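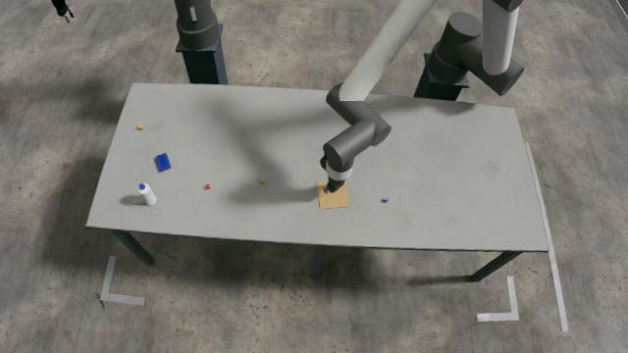

One reader of the previous issue asked why the sheet has a line for shadows and lighting when the rest of it deals with clearance and stops. The line stays. A camera check passed at one light level says little about the next, and the arms shade their own work area in most poses.

Two-Arm Table Cell, Pre-Run Inspection
Sheet: Misitz layout, issue 3
Applies to: Wenanness cell model and any copy of it
Time of check: 7:40 a.m.
Mark each line OK, ACTION or N/A. Write a comment for every ACTION.

Section A. Floor and table

A1. Table corners agree with tape marks on floor. OK
A2. Tape edges complete, no lifted or missing lengths. OK
Comment: Check the long strip on the right as well as the corner brackets. It was left out of issue 2.
A3. Table legs clear of both arm mounts. OK
A4. Tabletop level at all corners. ACTION
Comment: The front edge reads as slightly bowed from the room side. Measure against the Marusero straightedge before the height value is reused. Do not correct the height in the program to suit.
A5. No item within 85 mm of the table edge at start. ACTION
Comment: Bottle position to be measured. If it is lying down, measure from the nearest point of the bottle, cap included. A bottle on its side can roll and shall be treated as a moving item.

Section B. Gripper and small parts

B1. Fingers open fully on command, both sides equal. OK
B2. Finger pads seated, no raised corners. OK
B3. Approach speed limited to 25 percent for parts smaller than the finger opening. OK
B4. Wrist held still before fingers close. OK
Comment: Dwell time unchanged from issue 2.
B5. Part centered between pads before close command. OK
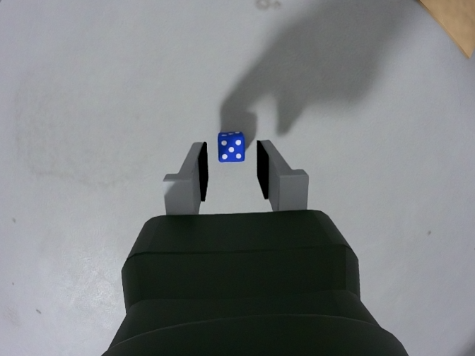 Item B5. Blue die just beyond the fingertips, fingers open.

B6. Close command refused if part is outside the pads. N/A
Comment: Not tested at this check. Needs a separate run with the part offset to each side in turn.
B7. Part identified by color and size, not by color alone. ACTION
Comment: There is more than one blue item on the table. The Falcão part list gives color only. Add edge length for the cubes.
B8. Work area lighting checked with both arms over the table. ACTION
Comment: Arm shadow lies on the tabletop near the parts. Repeat the camera check with shadow present and record the result under the same line.

Section C. Arm clearance

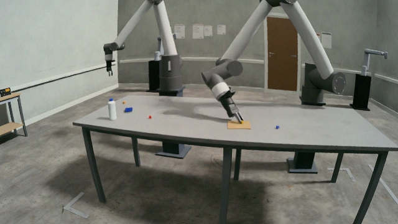
Tomás Pinheiro
Cell Safety Inspector, Misitz

C1. Only one arm assigned to the mat area at a time. OK
C2. Waiting arm held above the tallest item on the table. OK
Comment: With the bottle upright, the bottle sets the limit. Use its height plus margin for the waiting pose, including when the bottle is lying down at start.
C3. Upper links checked against each other over the full path. ACTION
Comment: The path report covers grippers and wrists. Elbows are missing. Run again with all links included.
C4. Stop command halts both arms. OK
Comment: Tested from each arm. Stopping one arm and letting the other finish its move is not accepted.
C5. Restart needs a separate command after stop. OK
C6. Equipment behind the cell outside the reach of both arms. ACTION
Comment: Reach drawing shows the table side only. Extend it to the pedestals at the back and to the door.
C7. Door to the room shown on the layout drawing, with swing direction. ACTION
Comment: Door shown, swing not shown.

Release
Cell may run at reduced speed with A4 and B8 open. C3 and C6 must be closed before both arms move together. B7 to be closed by the owner of the part list. Recheck in May, or after any change to table position, whichever comes first.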